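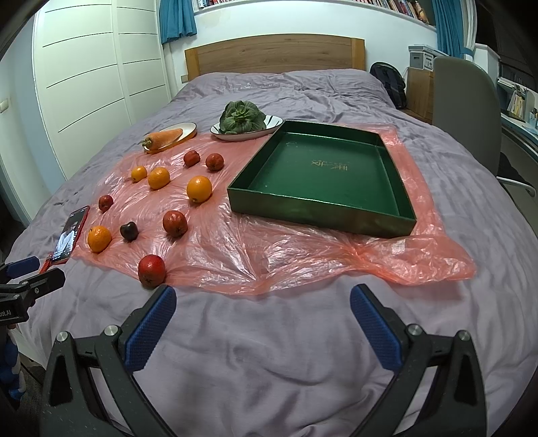 Fruit and veg on the pink sheet

Boards > Kitchen & Pantry > Food Storage > Do the green produce bags do anything?

windwood_pete
My sister swears by those green produce bags that are supposed to soak up ethylene. I paid $19 for a pack at Trodell and I can't see a difference. Bananas went brown on schedule. Is there anything to these or did I buy colored plastic?

R_Arboleda
Colored plastic, in my opinion. I ran my own test in February. Half a bunch of broccoli in the green bag, half in a regular bag with a paper towel, same drawer. Both were limp by day 6. If anything the paper towel half looked better.

saltandvinegar
One bunch of broccoli isn't a test, Ruth. You don't know how old it was when you bought it. I've used the bags for years and my lettuce lasts a lot longer.

R_Arboleda
Longer than what? Did you keep any lettuce outside the bag to compare?

saltandvinegar
Longer than it used to.

R_Arboleda
Then you've got a new bag and probably a new fridge too. I'm not saying you're lying. I just want to see the two side by side.

mudroom
The gas part is real. Apples and ripe bananas give it off and it'll turn your greens yellow. Where I get off the bus is the idea that a thin bag soaks up enough of it to matter. Keep the apples in a different drawer, costs nothing.

windwood_pete
That's sort of where I'm landing. The package has a chart on the back with no numbers on it, just an arrow going up.

hadosura_hills
I'd stick up for them a little. Berries do better for me in the green bags, but I dry them first and I suspect the drying is most of it. Also don't wash the bags in hot water, mine got sticky.

mudroom
So dry berries keep better in a bag than wet berries. I believe that!

saltandvinegar
You people would argue with a thermometer.

R_Arboleda
I did, mine was off by two degrees. Pete, check your fridge temp before you spend any more money. And see if Trodell will take back an opened pack.

windwood_pete
They won't, I asked. Fridge is a bit warm in the bottom drawer so I've turned it down. Splitting a head of romaine tonight, one half in each. Will post.

Recent in Food Storage
Vinegar rinse for strawberries, worth the trouble?
Potatoes sprouting in a dark closet
Van Dijk crisper drawer cracked, where to find parts
Onions in old pantyhose
Freezing ginger whole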